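Wiki Notes: Changes to Character Pages

Mon 8 January

The Drovus wiki now holds just over 2000 pages, and the character section makes up the largest part of it. Most of those pages were started in the first year, before there was a standard layout, and they record the same facts in different places. The new layout for character pages is now in force. It applies to new pages at once and to existing pages as they are edited.

Infobox

The infobox has been cut from 28 fields to 16. The fields for theme song, zodiac sign and blood type have been removed. None of the three is given in the series for more than a handful of characters, and most entries had been filled in from fan polls. Text in a removed field is not deleted. It stays in the page source and no longer displays, so editors who want to move sourced material to the Trivia section can still get at it.

"Affiliation" now takes one value, the group the character belongs to when last seen. Earlier groups go in "Former affiliation", oldest first. For Khokhar this means the Salt Wardens move to the second field and the Lower Court stays in the first. The order in which groups appear in the flashback chapters has no bearing on this.

"Height" accepts only figures printed in the guidebooks. Estimates made by measuring one character against another in a panel have been taken out of 37 pages so far. If no figure has been printed, leave the field blank. Do not enter "unknown", which puts the page into a tracking category that is no longer checked.

Appearance section

Describe the character's default design first and any alternate outfits after it, in order of release. Colors should be given in plain terms (dark green, pale yellow). Hex values belong on the palette subpage. Where the comic and the animated version differ, the comic is the main text and the difference gets one sentence at the end of the paragraph. Ganness is the usual problem case: her coat is gray in the comic and blue in every episode from the second season on. The page has been switched back and forth many times. It should now read gray, with the blue noted, and it is locked to new accounts until March.

Scars, masks and missing limbs are listed with the chapter in which they first appear. A change that is later undone is still listed, along with the chapter that undoes it.

Abilities section

Each ability gets its own subheading only if it is named in the text. Unnamed abilities are grouped under "Other". Limits should be stated in the units the source uses. Risska's reach, for example, is given in the second guidebook as up to 300 paces and should not be converted to feet or meters, as the length of a pace in the setting has never been fixed.

Do not rank abilities against those of other characters. Statements such as "one of the strongest in the series" need a line of dialogue or a guidebook entry behind them, and the reference must point to the chapter and page.

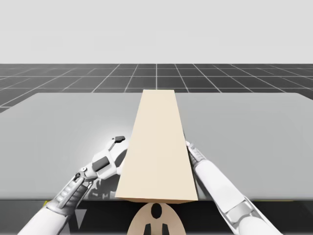 References are the part of the changeover that will take longest. The old style gave a chapter number only, and the collected edition renumbered everything after chapter 90. Both numbers are now required, with the original serial number first and the collected number in brackets. The citation template fills in the second number by itself for chapters 1 to 90. After that it has to be entered by hand. A conversion table is linked from the template page.

Guidebook references need the printing as well as the page. The second printing of the first guidebook corrected several birth dates and dropped one map, and the page numbers are off by two from the middle of the book onward.

Schedule

A list of the 200 most viewed character pages has been posted on the project page. These will be converted first. To take a page, add your user name next to it and remove the name if the page has not been touched within two weeks. Pages for characters who appear in a single chapter will be merged into the list for that arc and do not need converting.

The old infobox template will keep working through the end of March. After that, pages still using it will show a plain table with no styling. Questions about single pages go on the talk page of the article, and questions about the layout go on the talk page of the style guide.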